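Filed under: Short reads / Machines & people

The Blue Cloth Problem

I wrote the grasp planner for Jarano, so when it sulks, I get the messages.

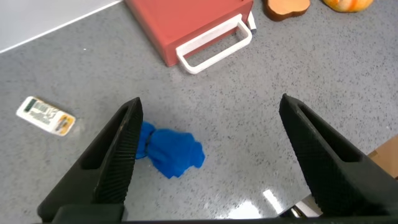 It's thinking again, Cui typed from the other end of the chat, and could I please tell it that thinking is not a task. Cui was our scheduler. I'd given it a chat voice one bored August and had never been forgiven.

I had a look at the logs. Jarano had the gripper open over the counter and a lovely clear view of a blue cloth, all bunched up, and it had drawn up 118 ways of picking the thing up. It had scored every one of them. Then it had gone back to the beginning and started scoring them again (my loop, my fault, I knew it the second I saw it).

"Cloth is hard," I typed. "It hasn't got a proper edge."

Cui replied that the drawer had a handle and the planner hadn't shown any interest in that either.

Well, no, the drawer wasn't on the list! The list said cloth. But I've learnt not to argue with a scheduler when it's holding up a queue, so I made a tea and opened the scoring code, which I hadn't touched since we moved everything over from Grotach. There was a comment in there from me. It said "fix this properly", with no clue as to what "this" was.

The trouble was the folds. Each time a new picture came in, the light on the creases shifted a tiny bit, perception decided it was looking at a brand new cloth, and the planner very politely threw away its sums. As far as Jarano knew, it was meeting a stranger every 2 seconds. I felt a bit sorry for it. I've been to parties like that.

So I put in a rule: if the new cloth is nearly the old cloth, it's the old cloth. Eight lines, one of them a bracket.

"Is that allowed?" Cui wanted to know.

"It's called a threshold," I typed.

"It sounds like giving up."

I pushed it anyway. The list came back, the scores came back, and this time a single line turned green and stayed green. Grasp 8, straight down, close gently. Then, under it, a message I'd never written and couldn't find anywhere in the code when I searched later.

"Same cloth," it said.

Cui went quiet for a bit, and then it moved the queue along.

Get new stories by email from Bririne. Enter your address to subscribe. You can unsubscribe at any time.

© Bririne Short Fiction | Contact | Back to top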